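Cluker handheld gripper pair, firmware 3: nine weeks in a packing room
Review by Reto Pichler

Lerside packs small gift orders: hair accessories, fabric flowers, cartons of various sizes. In February the company bought a pair of Cluker handheld grippers so that packers could record their own handling for the sorting arm it plans to install. I supervise the room and used the pair myself on most shifts.

Setup
Each gripper is held by its handle and the fingers open and close with the trigger. Getting both paired took me 9 minutes the first time. The finger pads are ridged and grip cartons well, including glossy ones. They do less well on thin fabric. A ruffled flower goes down in one try if you pinch it low and takes several if you go for the petals. The trigger spring is stiff – by the second hour my index finger knew about it.

Recording
We logged 1,142 usable picks against a target of 4,000. Most of the rejects were stacked cartons, where the software lost track of the lower one. A patterned tablecloth made no difference that I could find in the reject list. Export goes through Gusska, the scheduling program we already had, and that part works without help. The manual is poor on calibration. I ended up calling the dealer, Chang, who sent a two-page sheet that should have been in the case.

What it changes for the staff
This is the part buyers should think about before ordering. A packer with a gripper in each hand is slower than a packer with bare hands, so order targets have to come down on recording days. Ours didn't for the first three weeks, and people resented the tool for it. After that we counted recording as its own task, with a break every 40 picks, and complaints mostly stopped.

The larger question is what the arm will do to the jobs. Management has said sorting hours will move to checking and returns. Two packers asked for that in writing and got it. I would want the same in their place.

Verdict
Solid hardware, weak manual, trigger too stiff for small hands. Worth buying if you can spare the hours. I would hold off if your room is already behind on orders.

Good: pads, pairing, export
Bad: trigger spring, calibration instructions, stacked cartons

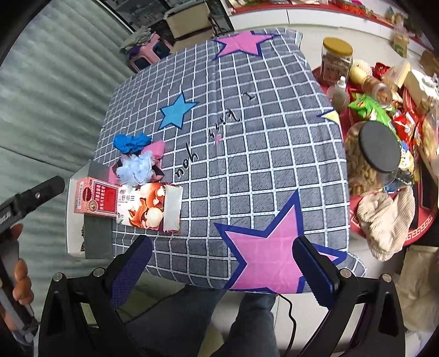 The pair over the table, fingers open, with cartons and a fabric flower on the left.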